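Clavbridge Home Handling Group
Minutes of the working practice meeting, July 10, 2018

Chair: Adeel Khattak. Sites represented: Minda, Ojo, Reltthorpe.

1. Minutes of the April meeting
Agreed with one correction. The grip pad check belongs under Maintenance.

2. Hand-held grippers in homes
Adeel went through draft 3 of the practice sheet. Minda asked that the rule on small items be kept as written: close the fingers fully before moving off, and keep the wrist straight while turning. Ojo wanted the word "fully" taken out. Left in for now. 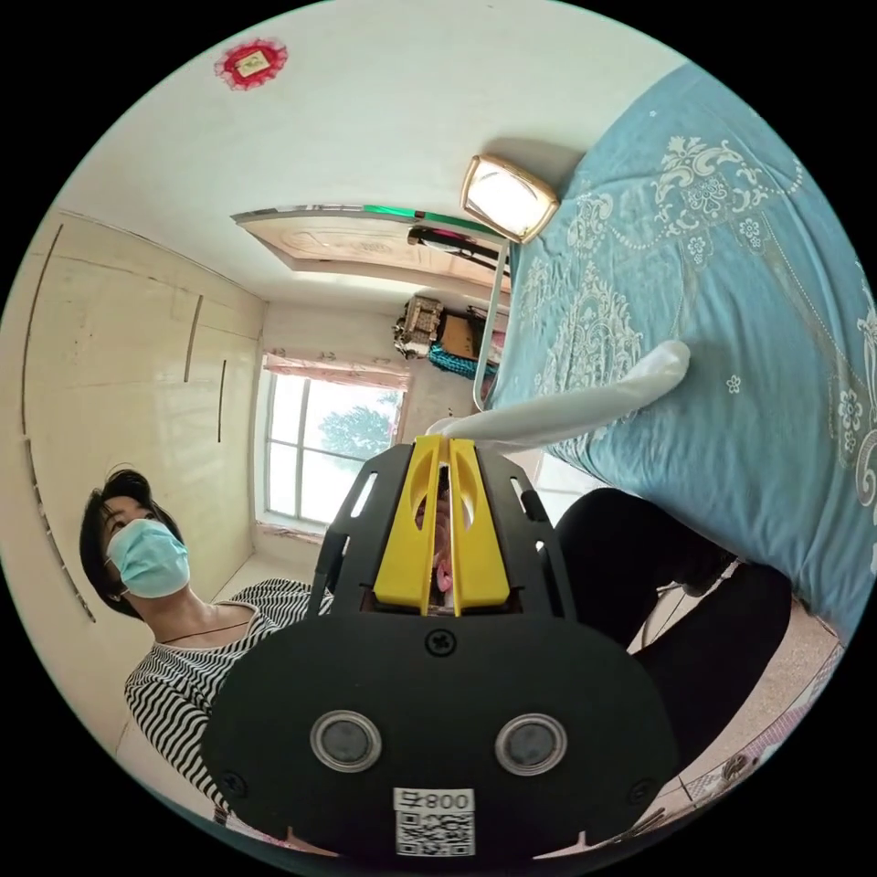
Reltthorpe raised the matter of bedrooms. Their operators often work sitting down or close to the floor, and the sheet only covers standing work. Agreed to add a line on seated work, with a break every 12 minutes. Face masks stay optional -- the home owner may ask for them.

3. Record keeping
Each session is to be logged by unit number on the same day. Ojo has a backlog of 600 entries and asked for more time. Given until the next meeting.

4. Wear on fingers
Clause 9 says to replace both fingers together. Minda has been replacing one at a time to save parts. The clause stands.

Actions
Adeel Khattak: seated work line, new draft to all sites.
Ojo: clear the log backlog.
Minda: order finger sets in pairs.

Next meeting at Reltthorpe, date to be sent out.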